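Is hand-held teaching any good for picking up clear plastic parts?
Posted in Robots and Automation, Apr 6, 2020

We pack small parts at Miltness, and Zidier want to sell us an arm that learns from a person doing the job with a hand-held gripper. They say 294 goes at a task is plenty. I've heard promises like that before. Has anyone tried it on see-through bits, or does it only work on bright red cubes?

Oğuzhan Türkmen
I'd want it proved on your own parts before paying for anything. We taught ours by remote control first, and my hands were so slow on the sticks that the arm learned to dither. The hand-held tool was quicker, I'll give them that.
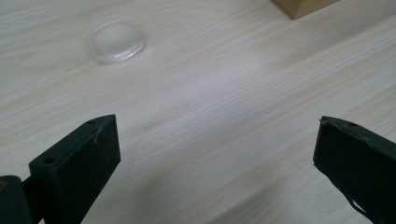
Clear parts are where I stopped believing the brochure. With a small round disc on a pale table, the grain shows faintly through it and mostly you get a bright rim to go on. I can find that by eye. Whether the arm can, in your light and on your bench, is another matter. Look at the finger tips too, as one of ours has a worn corner, and I wouldn't trust a thin edge to it. Ask Zidier for 24 picks in a row with your lids, put down by you, and don't let them move the lamp.

Gerkurham
just buy a suction cup

Polat
Suction won't help if it can't find the lid. I'd try a dark mat under the parts before collecting anything, and keep 2 people's goes in separate folders. Ours held the tool at different angles and the mixed lot was worse than either. We never got to the bottom of why.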